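# Clulus Room Planner

**Sold by Vivberg. For people about to spend real money on a mobile robot and wondering where it will go.**

Most equipment budgets start with the robot. The floor comes later, usually on delivery day, when two people are holding one end of a crate and a third is moving a filing cabinet with his hip. The Clulus Room Planner is a cheap way to have that argument in February instead.

You send us the measurements of a room. We build it in simulation, put the large furniture where you say it stands, and give you a file you can open on an ordinary office computer. You can then drive a stand-in for your chosen robot round it, bump into things at no cost, and find out if the model you were about to order can turn round without a shove.

## What a room looks like

We keep them plain. Walls, floor, anything tall and heavy that isn't going to move. Customers sometimes ask for pot plants. We can do pot plants, but they're charged as furniture.

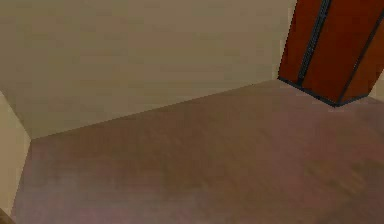

*Simulated room, basic finish: open floor, bare walls, one tall cabinet.*

The basic finish is soft round the edges and will win no prizes from your interior designer. It loads quickly and runs on the sort of laptop that finance departments hand out. If you want crisp floorboards and a nice grain on the woodwork, the detailed finish is on the price list below, and so is what it costs.

## Prices

| Item | Price |
|---|---|
| One room, basic finish | £190 |
| Extra piece of furniture | £25 |
| Whole site, up to 25 rooms, detailed finish | £800 |

Yes, the whole site is a bargain next to single rooms. Our accounts people have noticed as well, so it may not stay that way. Prices exclude VAT and include 2 rounds of changes. A third round is possible, but you'll get a short email first asking if you're sure about the tape measure.

## What to send us

- Wall lengths and ceiling height, in metres. We once had a set in paces.
- Door widths, measured with the door open and the handle included.
- The footprint of every cupboard, cabinet and rack that stays put.
- The data sheet for the robot, if you've picked one. A shortlist is fine.

Photos help with odd corners. They don't replace measurements, however good your phone is.

## What it won't tell you

The planner deals with space and routes. It knows nothing about your Wi-Fi, the ramp by the goods entrance or the mat that curls up in damp weather. It also won't price the robot for you. For that, ask for the Hokus budget sheet, a free spreadsheet covering purchase, chargers, spare wheels, training and the service contract - the line people leave blank and then ring us about.

Simulated floors are also flat. If yours isn't, please say so, and we can add a slope or a step to the room at the furniture rate.

## Ordering

Room files are built at our Baldursdóttir office, in the order the measurements arrive. Orders with missing door widths go to the back of the queue. You'll get the room file, a floor plan for printing, and a short note on any turns that look tight for the robot you named.

Files can be reused for as many robots as you like. Move a cabinet afterwards and you'll need a new one, or a strong colleague to move it back.

Prices last checked Saturday, May 10, 2025.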